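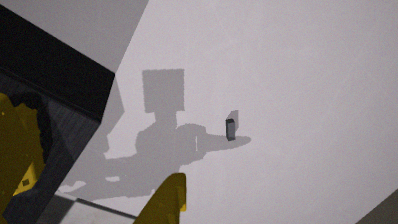 Simulator view for the block station: yellow gripper finger at the bottom, dark block standing on the pale surface.

Open Day Walk-Through Checklist, Kallville hall, robot demo area
Filled in by Haruna Arai, Saturday, started 7:40 a.m.
Marks: OK / FIX / ASK

1. Doors and walkways

Main door opens fully, stays open on its hook: OK
Side door clear: FIX. Somebody parked the folding chairs right in front of it (I moved six, my back says hello, Jarrah moved the rest). Please stack them under the stairs next time!
Tape line around the demo area, 100 cm out from the fence: OK. I measured it on all four sides and the tape is nice and flat.
Cables crossing the walkway: FIX, done. There was one, going to the coffee machine of all things. It now runs behind the table.

2. Simulator station (screens 1 and 2)

Program starts from a cold boot: OK on screen 1. Screen 2 needed a second try, and I'd love for someone to look at that before March.
Block stands up at reset: OK. It leans a tiny bit in the view and I went back and forth on whether to write that up. Mitsuko checked the settings and she's happy with it, so I'm happy with it.
Shadows switched on: OK. Leave them on, please! The arm's shadow reaches right over to the block, and kids follow that long before they look at any numbers. If the computer gets slow, turn down the surface grain first.
Block easy to find: OK for me. It's small and dark gray with a lot of pale surface around it, so from the back row I'd want it bigger. ASK Mitsuko if visitors can have the zoomed view on the wall screen.
Visitor controller limited to slow speed: OK. Tried to make it go fast, couldn't.
Simulator fully separate from the real arm: OK. I pulled the network cable myself and the program kept running. The cable is in the red drawer with a label on it. It stays there all day, even if somebody very nice asks.
Printed instructions at each seat: FIX. We have the old Plerkon sheet with the wrong button names. Kumiko is reprinting.

3. Real arm (Dredow cell, behind the fence)

Emergency stop, operator side: OK, pressed and reset twice.
Emergency stop, visitor side: OK, but stiff. You really have to mean it. I put in ticket 156 and would like it looked at before the next school group.
Gate switch stops the arm: OK. Opened the gate mid-move and it quit right away.
Finger pads tight: OK after a quarter turn on one screw.
Loose parts inside the fence: FIX, done. One hex key. We will not be discussing whose.
Fence panels latched: OK, pulled on every one.
Key to the mode switch: with Fumiko Kudo, and only Fumiko. If she goes to lunch the cell is off. I know that means a gap in the program, put the Fukuda video on and people will be fine.

4. People

Visitors signed up: 23 for the morning group. The afternoon list wasn't in my inbox yet, ASK Kumiko Kuroda.
One guide at the tape line, one at the screens: OK. Jarrah Tomoana has the line, I have the screens until noon.
Guides know the stop procedure: OK. We said it out loud together, which felt silly and went a lot better the second time.
First aid kit: OK, restocked, seal number 778.
Ear protection: not needed today, the air compressor is off.

5. Second look, 12:30 p.m.

Tape line: FIX. Scuffed through by the pillar, retaped.
Screen 2: froze once, restarted, back in a couple of minutes. Nobody in the group seemed to mind, they all crowded over to screen 1 and started coaching each other (loudly!).
Controllers wiped down: OK
Chairs: back in front of the side door. Moved again. I taped a sign to the floor this time.
Visitor-side stop: pressed again with the arm powered down, still stiff, same ticket.

Still open when I handed over to Mitsuko Hirano: screen 2 startup, the stiff stop button, the new instruction sheets, wall screen zoom.

Signed, H. Arai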